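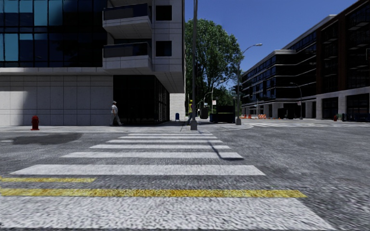

斑马线通向对面街角的浅色人行道。

首页 > 生活 > 数字生活 > 防骗

那条“您的包裹正在等待确认”的短信，我差一点就信了

分享 50　评论 15

先交代一下，我一直觉得自己挺难骗的。平时家里长辈转来什么“点开领鸡蛋”的链接，我都是第一个在群里喊“别点”的那个人，语气还特别不耐烦。陌生电话我不接，中奖邮件我不看，连超市门口扫码送纸巾的我都绕着走。所以八月里那个下午，当我发现自己已经在一个假网页上把卡号敲进去一大半的时候，那种感觉怎么说呢，脸是真的烫，坐在自己家沙发上烫。

事情的起因特别小。我在网上买了一个煮蛋器（对，就是煮蛋的，我承认这东西没什么必要买），卖家在一个叫Zusis的购物平台上，发货走的是一家叫Trotana的快递。下单以后我基本就把它忘了，那阵子手上有两篇稿子在赶，每天一睁眼就是改稿。到了下午三点多，手机震了一下，短信说：您的包裹因地址信息不完整，已暂存于分拣中心，请于今日内确认，逾期将退回。后面跟着一个链接，链接里有trotana这几个字母。

你看，每一样都对得上。我确实有个包裹，确实走的是这家快递，而且我们小区的门牌号去年改过一回，地址“不完整”这种事在我这儿发生过不止一次。外卖小哥打电话问我到底是几号楼，几乎是我的日常。所以我看到短信的第一反应是“又来了”，一点疑心都没有，反而有点烦，想赶紧弄完回去干活。

后来我跟朋友复盘这件事的时候，大家都觉得我是被人“盯上”了，说骗子肯定知道我买了什么。我一开始也这么想，还吓得不轻，把购物账号的密码全改了。可越琢磨越觉得未必。这种短信是成批往外撒的，撒出去一大片，总有人正好在等快递。现在谁家没有个包裹在路上呢？我妈每个礼拜都在等，我楼下邻居的门口纸箱就没断过。骗子大概根本不知道什么煮蛋器，是我自己替他把故事补全了。

接着说那个网页。点进去以后页面做得很干净，颜色跟快递公司的差不多，最上面有一行运单号，还有一个进度条，停在“待确认”那里，一个小圆点一闪一闪的。我得说，那个小圆点真的很有用，看着它闪我就着急。页面让我重新填一遍姓名、电话、地址，我都填了，填得还特别仔细，连“请从东门进”都写上了！（现在想起来真想把自己的手按住。）

填完点下一步，跳出来一句话：二次派送需支付服务费2元。

两块钱。它要是跟我要五十，我肯定会停下来想一想，甚至会去找客服吵架。可两块钱算什么呢，连瓶像样的饮料都买不到，我心里想的是“行行行给你给你”，伸手就去摸钱包了。付款页面没有跳到我平时用的支付软件，而是让我直接填银行卡号、有效期，还有背面那三位数。我当时觉得有点怪，但也就是怪了一下，心想可能是系统比较老吧。你们看，我又替人家找理由了。

救了我的是一件很蠢的事：我的卡背面那几位数字磨花了，看不清。

真的就这么巧。那张卡我用了好多年，老塞在牛仔裤口袋里，背面磨得跟砂纸蹭过一样。我把它凑到窗户边上，歪着头看，左看像8，右看像3，又开了手机的手电筒去照。就这么折腾了一两分钟，人从那个“快点弄完”的劲头里出来了。我突然想，等一下，快递公司为什么要我卡背面的数字？

然后我才回头去看那个链接。trotana是有，可它前面还有个横杠，后面拖着一串乱七八糟的字母，结尾也不是我见过的那种结尾。再翻短信，发件的号码是个普通的手机号，很长，归属地我连听都没听过。我打开Zusis上的订单，好嘛，物流信息明明白白写着“运输中”，下一站都有了，压根没有什么地址不完整。

我把网页关了。关完又想起来，卡号和有效期我已经填了，只是没点提交。那没点提交到底算不算给出去了呢？这个问题当时把我难住了，我在客厅里来回走，走了好几圈，越想越没底。后来我打了银行背面（磨花的那一面，好在电话还看得清）印的客服电话，排队等了挺久，音乐都听会了。接线的姑娘声音很平静，一听就是一天要接很多这种电话的。她说有些网页是你敲一个字它就收一个字的，不一定非要等你按按钮，建议先把卡锁了，再换一张新的。

我就锁了。换卡等了7天，那几天里我绑在那张卡上的东西一个接一个来找我：视频会员扣款失败，云盘扣款失败，水费也扣款失败。其中有一条扣款失败的通知也带着链接，我对着它看了半天不敢点，最后是自己打开软件进去弄的。事后证明那条是真的，可我觉得不点也没什么错。

再后来还有个尾巴，我觉得比前面那段更值得讲讲。

隔了几天，晚上快八点，我接到一个电话。对方自称是Zover的安全专员。Zover是我手机里的一个记账软件，我用了挺久。他说系统监测到我最近有“异常支付行为”，问我是不是点过一个快递链接。我当时心里咯噔一下，心想哎呀，他怎么知道的，那肯定是真的吧！

你们大概已经猜到了。他当然知道，姓名电话地址都是我自己亲手填给他们那一伙人的嘛。或者是他们把名单转手卖给了另一伙，这我就不清楚了。反正他的语气特别好，不催也不吓唬，还先替我着急，说“您这种情况我们今天处理了好多位，您别担心”。他能报出我的全名，能报出我住的小区，连“东门”都说出来了。听到“东门”两个字我后背一凉。记账软件从来没问过我从哪个门进，这世上我只在那一个网页上写过东门。

我没有拆穿他，我也没那个胆子跟他斗智斗勇。网上老有人写怎么反过来耍骗子，读着是挺过瘾，可我当时手都是抖的，就说了句“我在忙”，挂了。挂完他又打来，我没接，再打，我还是没接，然后把号码拉黑。第二天换了个号码又打来一次，开场白换了，声音好像也换了，这回说的是要给我退那两块钱。我根本就没付过那两块钱啊。

后来我在一个叫Tzanetos的本地论坛上发了个帖子，把前前后后写了一遍，本来只是想发泄一下，没想到底下回帖的人那么多，好些人的经历跟我像得要命。有个网友说她收到的是电费短信，有个说是高速通行费，还有一位大叔收到的是“您的宠物疫苗登记即将到期”，他说他家没有宠物，但他还是点进去看了看，因为好奇。我特别理解他，我可能也会点。

也有人留言说得不太客气，大意是这种都能上当，活该。我看了心里挺不舒服，想回嘴，打了几行又删掉了。因为倒退几个月，我大概也会这么想，只是不好意思写出来。我以前对我妈就是这个态度。她有一回差点给一个假的医保客服转钱，打电话跟我说的时候声音小小的，我呢，上来就是一句“你怎么这都信”。从那以后她再遇到这类事就不怎么跟我讲了，去问她跳舞的姐妹。

所以这回我主动给她打了个电话，把煮蛋器、两块钱、东门，全说了。她听完先问我钱少了没有，我说没少。她又问煮蛋器到了没有，我说到了。然后她就开始笑，笑了好一会儿，说你也有今天！我一点都没生气，那天我们聊了将近一个钟头，她把她收到过的怪短信一条一条念给我听，有些编得真是离谱，有些我听着都得愣一下。

说说我现在怎么做吧，好多回帖的人问我。都是些土办法，谈不上专业，我也不是干这行的。

短信里的链接我现在一律不点。快递的事就去购物平台的订单里看，银行的事就打开银行自己的软件，水电费也一样。麻烦是麻烦一点，多点几下屏幕而已，习惯了就还好。以前我觉得点链接省事，现在看见那串蓝色的字我就自动往上划过去了。

有人打电话来说自己是哪里哪里的客服，我就说好的我等会儿打回去，然后挂掉，自己去找官方电话打。真客服一般不介意，有一次我挂的还真是银行的人，打回去人家还夸我谨慎，弄得我有点得意。假的呢，就会开始说“来不及了”“这个工单马上要关闭”之类的。一听到“马上”我就挂。

我还另外弄了一张卡，专门拿来网购，里面平时就放一点钱，不够了再转。这招是论坛上一位网友教的，我觉得挺好使。万一哪天又犯糊涂，损失也就那么多。大额的钱放在另外一张卡上，那张卡什么都不绑，连我自己都快忘了它长什么样。

密码也重新理了一遍。以前我是一个密码走天下，从上大学用到现在，加个感叹号就算升级了。这次花了一整个晚上，把要紧的几个账号都换成不一样的，两步验证能开的都开了。验证码这东西我现在看得很紧，谁问都不给，我妈问我也不给（她没问过）。

还有一件事，是我自己摸出来的，不知道对别人有没有用。我发现我那天之所以会一路填下去，主要是因为累，又赶时间，手里同时在干三件事。所以现在凡是要填卡号的页面，我都逼自己先站起来，去倒杯水。有时候水都倒好了，回来一看，嗨，这东西我根本不想买，页面一关，还省钱了。我先生说我最近喝水喝得特别多。

报没报警呢，也有人问。我报了，在网上填了表，把短信截图、网址、来电号码都传了上去。我没有损失钱，所以本来不太好意思去占用人家时间，可银行那位姑娘说没损失也可以报，号码和网址对他们有用。过了些日子我再看那个网址，已经打不开了，是不是因为我那张表，我不知道，说不定他们自己早就换地方了，毕竟这种网页搭一个也快。

写这篇之前我又翻了翻手机，光是最近这阵子，垃圾短信文件夹里躺着的“包裹异常”就有15条左右，措辞还在变。早先的写得很硬，什么“逾期后果自负”，最近这几条客气多了，有一条末尾居然写着“天气炎热，请注意防暑”。我看完愣了一下，心想这比真快递员还贴心呢。

最后那条短信我没删，截了图存着，打算下回回家的时候拿给我妈看，让她猜猜是真的还是假的。她最近猜这个准得很，比我准。煮蛋器嘛，用过两回，现在在橱柜最上面那层，盒子都没扔，谁要的话在下面留个言。

评论 15　分享 50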